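Kenetti folding table, white top: review

I bought the Kenetti in February to get the laundry off the bed.

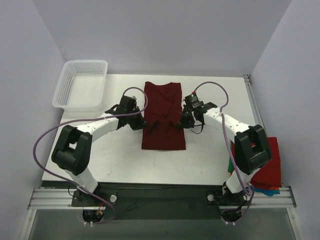 Most of what I fold is T-shirts and sweatshirts, and a top has to be wide enough to lay one out flat with the sleeves open. My old Lallance table was too narrow for that, so one sleeve always hung over the side. The Kenetti takes a men's large with room left for a small pile next to it.

The surface is smooth and cotton slides on it easily. That helps when you pull a hem straight, less so with anything silky, which tends to creep while you fold the second side. I put a thin towel under those.

White was the only color in stock. It makes dark clothes easy to see, and lint too. Small gray smudges show up and need more than a dry cloth. Dish soap got most of them off mine. Two are still there.

Assembly took me almost 11 minutes with the wrench in the box. The instructions skip the step where the feet go on, so do those before you turn it over. One foot needed a second adjustment after a week and has been fine since then.

Height is the weak point. It has one setting, and I am tall enough that my back notices after a full basket. The Brandão model adjusts, but its top has a raised rim that catches on sleeves, and I sent it back.

I would buy the Kenetti again for shirts, towels and pillowcases. For sheets you still need the bed or a second person.

Reviewed by Doaa Ouali, October 2022

Contact | © Tatetti Home Reviews | Back to top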